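Most of the toy mess in our house comes down to one thing: we mix the washing-up kind of toys with the wipe-down kind, then wonder why nothing ever gets cleaned. So before I talk about bins and boxes (and I do love a box), let me walk you through the sorting, which is the part worth doing well.

## Start with one big tray

Tip everything into a single wide metal tray or basket with low sides. I used to dump it all straight on the rug, and then half the balls would roll under the couch before I'd even sat down. A tray keeps them in one place, and you can carry the whole business to a table and save your knees. Mine came from Oltley years ago and I wouldn't be without it.

Put a thick cloth on the table first - felt is lovely for this - and you won't scratch the top or hear every clank.
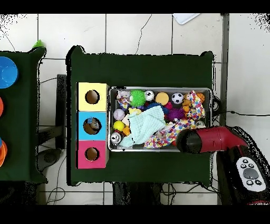

Then take the fabric out before anything else. Towels, burp cloths, doll blankets, whatever has crept in. Cloths hide the little pieces, and you'll go around in circles hunting for things if you leave them until last. Give each one a good shake over the tray, too. My neighbor Thắng Diệp found almost 40 puzzle pieces that way one January, all from puzzles he'd given up on!

## Spiky balls, foam balls, and the rest

Once the cloths are off, go by how a thing gets washed. Rubbery spiky balls pick up every hair in the house, so they go in a bowl of warm water with a drop of dish soap, and an old toothbrush gets down between the spines. Foam gets a quick squeeze in the same water and then a long dry on a rack, somewhere with a bit of air. Anything wooden just gets a damp cloth.

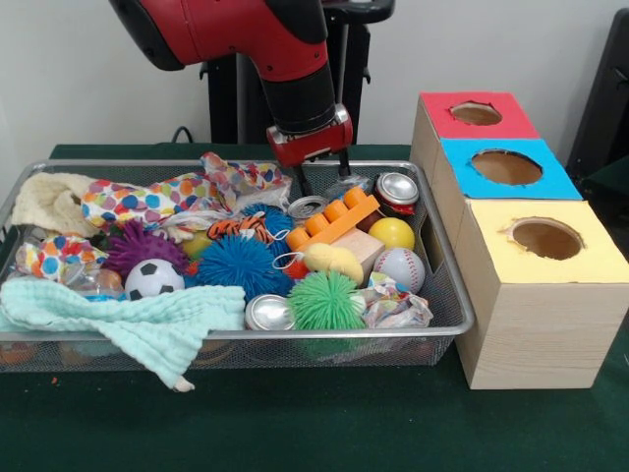 *Cloths at the back and over the front rim, with spiky balls and a little soccer ball in the pile.*

Plush goes into a pillowcase, tied at the top, and through a gentle cycle. Check the tag first, of course.

## Pull out what isn't a toy

You'll always find some kitchen things and some plain trash mixed in. Empty cans go to recycling unless you're saving them for a craft (and if you are, feel along the rim for sharp edges). Plastic bags and crumpled wrapping paper should come out right away, and please keep the bags well out of reach of small children.

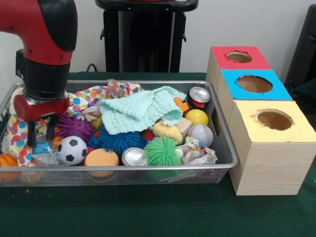

*Cans, a plastic bag and crumpled wrapping paper, all in with the toys.*

After that it's only a matter of giving each group a home. Cardboard boxes with a round hole cut in the side are wonderful for balls, and little ones will happily post them through for you. Paint each box a different color and let the kids decide which is which - they remember it far better when it was their idea. Make the hole a bit wider than your biggest ball, or you'll be prying one out with a spoon.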